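Vukum GP-2 Parallel Gripper for Two-Arm Benches

Category: End effectors / Electric / Two-finger
Supplied by: Nirkanetti
Page updated: 01/07/2021

The GP-2 is a two-finger electric gripper for light assembly, packing and unpacking work. It is sold singly or as a matched left and right pair. The views in the gallery come from a bench trial with a black box and a tray, on a dual-arm setup with a camera at the head and one at each wrist.

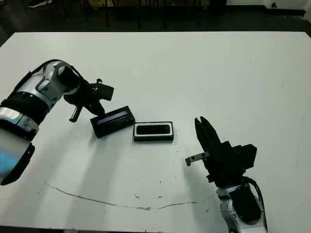
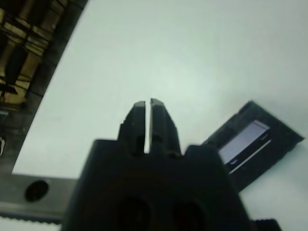
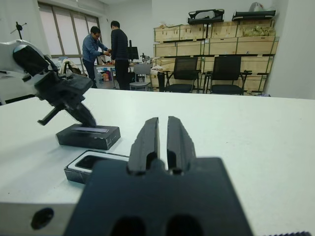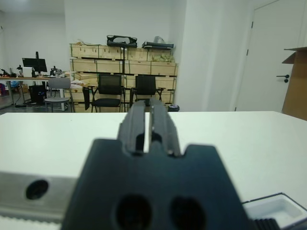
Bench trial on a white tabletop. First view: head camera, both arms. The others: wrist cameras, with the two gripper fingers in view.

What the trial was for

We wanted to compare the GP-2 with the Wultik gripper we have stocked for several years, using the same arms, the same controller and the same objects. Thin-walled boxes are a good test of a small gripper. Too much force bends the wall, and too little lets the box slip when the arm changes direction.

The test sheet was written by Sivaprasad Pillai and calls for 154 cycles per gripper. Each cycle is a lift, a turn and a set-down. Both grippers were run with factory settings first, then with force reduced by hand until the box walls stopped marking.

Results in short

– The GP-2 completed the full sheet with nine dropped parts, all of them in the factory-setting runs.
– The Wultik dropped fewer parts but marked more boxes. It is still the better choice for solid metal or hard plastic parts.
– Finger alignment on the GP-2 was checked at the start and end and did not need adjusting.
– Cable routing takes some care. Leave a loose loop at the wrist or the last joint will pull on the connector.

Specifications

Fingers: two, parallel, black, replaceable
Maximum opening: 50 mm
Drive: electric, no air supply needed
Control: position and force, set separately
Mounting: adapter plate, ordered to match the arm
Warranty: 2 years

Wrist camera placement

Set the camera so that both fingertips stay in view when closed. You will lose part of the bottom of the image to the gripper body, and that is normal for this mount. Tilting the camera up gives a longer view across the bench, but you may also get people and furniture in the background. If your software is sensitive to this, put a plain screen behind the table or mask the upper part of the image.

A head camera is worth having as well. The wrist view tells you little about where the other arm is.

Controllers

The GP-2 has been run with the Tennant bench controller and with the standard Vukum unit. The Tennant has the easier force menu. The Vukum unit starts faster and costs less, and both grippers of a pair can share one. Older Wultik controllers will not recognize the GP-2.

In the box

Gripper with fingers fitted, spare finger set, cable, hex key, printed setup sheet. Camera, bracket and adapter plate are sold separately.

Availability

Single units ship from stock. Matched pairs are made to order. Trial units can be borrowed for two weeks – please tell us which arm you have when you ask, so that the correct plate goes out with it.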